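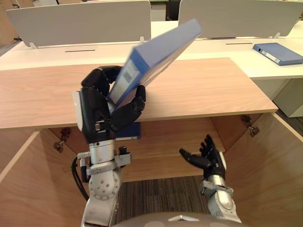
Rosalind Calloway had been office manager at Kalinowski & Herkier for nineteen years, and in that time she had lost one thing, which was the Susum file. She did not like to say lost. She said it was between locations. It had been between locations since April, when the partners bought new furniture for the records room and everything on paper spent a week in the hallway being stepped over. Mr. Herkier had picked the desk cabinet himself, a light thing with a broad oak-toned top and an open belly underneath, and he had told everyone that binders would practically file themselves in it. The Susum file was a blue binder with a small white label on the spine. So was every other file in the building. Rosalind had chosen the blue in her second year because it was calming, and she had been paying for it ever since.

"They want it by four," said Jalen Strickland from the doorway. Jalen was twenty-three and had been hired to make the firm modern. So far he had moved the coffee machine.

"Who wants it?"

"Susum. Their lawyer called. He was very polite."

Rosalind put down her sandwich. A polite lawyer was a bad sign. The rude ones only wanted attention, but the polite ones had already typed the letter.

"What do they need out of it?"

"Page 108."

"Only the one?"

"He said he has all the others."

She thought about this. Page 108 of the Susum agreement was, as far as she could remember, a map of a parking lot. Susum made a kind of gasket. The other party, Nutine, made whatever the gasket went into. They had been friends for decades and had fallen out over who was allowed to park behind the shared warehouse, and there had been a meeting at which a man from Nutine cried. Mr. Kalinowski had drawn the map himself, with a ruler, and initialed it. It was the best work he ever did.

They went down to the records room together. Rosalind turned on the light, and the light considered it for a while and came on.

"How many are there?" Jalen asked.

"Two hundred and sixty-three."

"You know that without looking?"

"I made the labels."

They started at opposite ends. The labels, she had to admit, had not aged well. She had typed them in a very small size so that they would look dignified, and over the years the dignity had faded to a light gray. Jalen read his out loud, which she hadn't asked for. He read "Dental, misc." and "Fence." He read one that said "Do Not File," and asked what was in it.

"Put it back," said Rosalind.

"It's been filed, though."

"Put it back where it was filed."

By two o'clock they had found the firm's original lease, a Christmas card from a client they had later sued, and a full binder of takeout menus kept in date order. The menus were Mr. Kalinowski's. He had retired to a lake and sent a postcard every fall asking whether the dumpling place had reopened. Jalen wanted to throw them out. Rosalind told him that in a law office you threw nothing out until the person who would have wanted it was dead, and then you waited seven years in case of relatives.

"Could it be at somebody's house?" he said.

"Binders don't leave the building."

"Mr. Herkier took one home last week. He had it under his coat."

Rosalind stood up, and her knees let everyone know. She found Mr. Herkier in his office with his shoes off, reading a catalog of more furniture.

"Gerald," she said. "The Susum binder."

"Blue one?"

She let that go by.

"I might have had it," said Mr. Herkier. "I had one of them. I was pressing a fern."

It took some time to get the rest. He had taken up ferns over the summer, on his doctor's advice — the doctor had said hobby, and had probably meant golf — and a fern wants two weeks under something heavy and dull. He had tried the encyclopedia, but his wife was using it to hold up the printer. So he had gone to the records room and weighed a few binders in his hands until he found one with the right heft. He had brought it back, too. He was firm about that. He had put it in the new cabinet, at the very back, lying flat, because there was still a fern in it.

Jalen was sent in on his stomach, being the youngest. For a while there were only his shoes and some remarks. Then he backed out with dust in his hair and the binder in both hands, and laid it on the desktop and opened it.

Page 108 was there. So was the fern, or most of it. It had gone a handsome brown and left its outline across the north end of the parking lot, every little leaf of it, straight through the two spaces the man from Nutine had cried about.

"Well, it's a very good specimen," said Mr. Herkier, who had come down in his socks.

Rosalind looked at the clock. It was ten past three. She lifted the fern off with an envelope, blew on the page, and held it up to the light. The lines were all there under the stain. So were the initials.

"Copy it," she told Jalen. "Light setting."

He copied it on the light setting and then on the lightest. In both of them the warehouse had acquired a very large tree.

"Do we say anything?" he asked.

"We say enclosed please find."

The lawyer for Susum called back at a quarter to five. He was still polite. He thanked her for being so prompt, and said that his client had been unaware of the landscaping, and wished to know who was responsible for watering it.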